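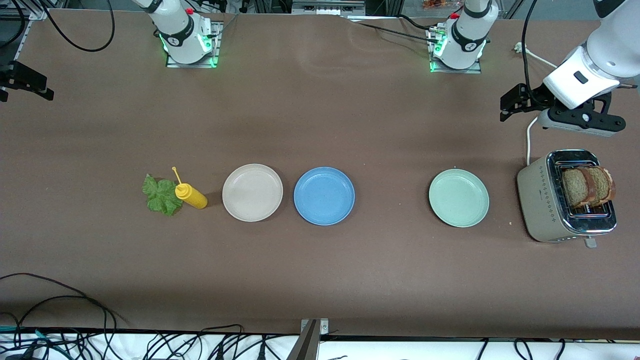 Ifeanyi Adebisi wrote in to ask why his lettuce goes limp by the second day when he washes it the minute he gets home, and whether the crisper drawer is any use at all. It's a lovely question, Ifeanyi, and I've had versions of it in the mail ever since I started this page, so I'm going to take my time over it.

Kitchen Notes > Keeping Things Fresh > Greens and Bread

The drawer is fine. Water left on the leaves is the trouble. If you like to wash ahead (I do, it makes lunch so much easier), dry the leaves far longer than you think you need to. I spin mine, fluff them up with my hands, spin again, and then roll the whole lot in a clean dish towel and leave it on the counter while I put the rest of the groceries away. Then into a roomy container with a folded paper towel at the bottom and another on top. Change the towels when they feel damp. Don't pack the leaves down, and keep them well away from apples and pears.

For leaves that have already gone soft, fill the biggest bowl you own with cold water, drop in a handful of ice, and let them float for 40 minutes. Slimy ones go in the compost, but the merely tired ones usually perk right up. Dörte Hellwig does hers in the salad spinner bowl so there's one less thing to wash, and I've copied her ever since!

Now, bread, which so many of you eat with your salad. A sliced loaf keeps best in the freezer if you can't finish it in a couple of days. Slip a bit of parchment between the slices before you freeze them, or else you'll be prying at them with a butter knife like I did all last August. They can go straight into the toaster frozen, just a notch higher than usual. And please empty the crumb tray! Unplug the toaster, let it cool all the way down, slide the tray out over the sink and wipe it with a barely damp cloth. Mine had gone so long that the kitchen smelled scorched every single morning and I was blaming the stove.

One last thing on squeeze bottles, if you make your own dressing. Store them upside down in a mug in the fridge door, and soak the caps in hot soapy water between fillings, with a toothpick for the nozzle.

Next time, onions and potatoes, and why mine live in separate cupboards.

Filed under: Salad, Bread, Small Kitchen Fixes
136 shares | 57 comments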